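Pinanix

Pinanix is a recording kit and annotation service for training household robots, sold by the firm Gresitz. It consists of a head-worn camera, a battery pack and a subscription under which clips made by paid wearers are sorted, labeled and delivered to robot developers. The product manager is Divya Annamalai.

Operation

Wearers record ordinary tasks in their own homes, with both hands kept in view where possible. Clips are uploaded overnight and checked for blur, poor light and private material. Annotators then mark each contact between a hand and an object. Small devices with cables are a separate category in the labeling scheme, as a cable limits how far an object can be moved. Rooms are not cleared or staged before recording. 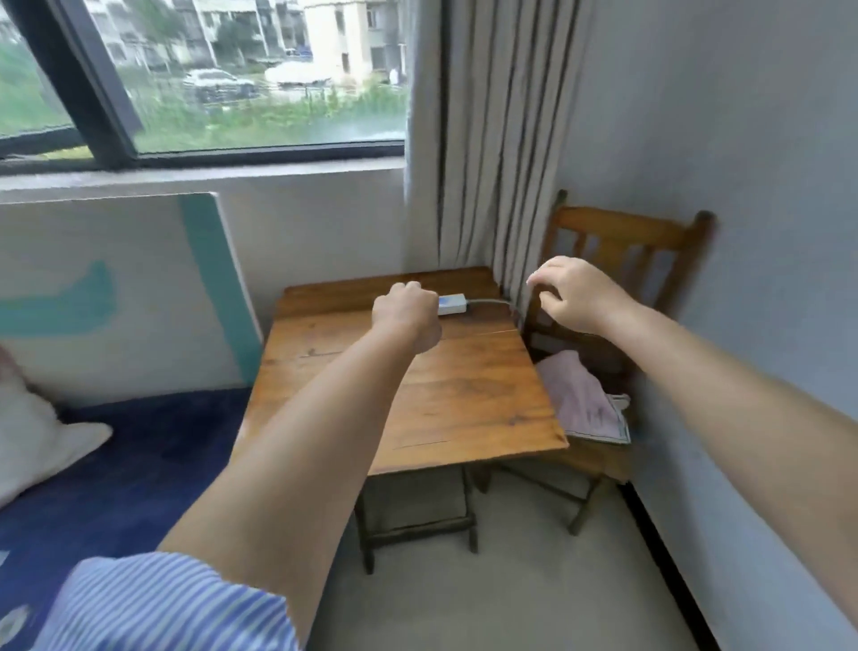 Versions

The first version went on sale in August and was limited to 100 clips per wearer. The second raised the limit to 200 and added a wider lens. A version for stationary robot heads, developed under the name Warrier, uses the same mount and file format.

Reception

A review by Rui Coelho and Sumathi Iyer, dated 2 Mar 2025, examined 1,903 clips from the Bastbridge collection. The reviewers rated hand labels as consistent but found errors in left and right labels when the arms crossed. They also criticized the stiff head strap and the lack of a low-battery signal. Gresitz later replaced the strap; the battery pack is unchanged.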